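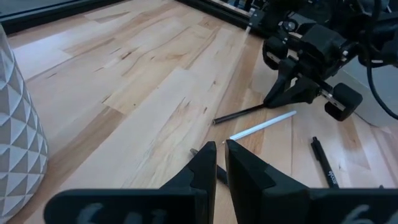
Reading group: Pellora, "The Ferry Songs" (1934), which translation?

marshwarbler
Evening all. We're starting Pellora next month and I'd like us to settle on one version before people go out and spend money. I grew up with the Hladun, my copy has gone soft as a dishcloth, and I'll admit I'm biased. It keeps the rhymes, it sings, and you can read it to someone over the washing up and they'll stop and listen. The Irnari edition is newer and easier to find, but I do miss the music in it (sorry to those who love it!).

tansy_and_rue
Oh, I'm one of those who love it, so I'll stick up for it. Hladun rhymes, yes, but look what gets dragged in to make it happen. In poem 4 there's a "silver bell" that isn't in the original at all. The Irnari just has the rope and the water and the old woman waiting, and I find I cry at that one every time.

marshwarbler
I've loved that bell for years and now you tell me it was only there to rhyme with "swell". I shall need a cup of tea. Still, I'd say a rhymed poem turned into plain lines has lost something as well, and a reader coming to it fresh would never guess these were meant to be sung.

oldgatepost
Could we not have both? My Irnari has the original on the facing page, and even without a word of the language you can see where the rhymes fall. I read the left side aloud, very badly, and then the right side properly. The Foltton library had two copies of the Hladun when I was last in, if anyone lives out that way.

tansy_and_rue
Facing pages would suit me. I still wouldn't hand the Hladun to a beginner, mind.

marshwarbler
And I'd hand it to nobody else, so we'll have to agree to differ, with love. Shall we say the first 2 sections for May, whichever version you have? I'll type out poem 4 both ways so everyone can compare.

oldgatepost
Lovely. Does anyone know if the tunes were ever written down?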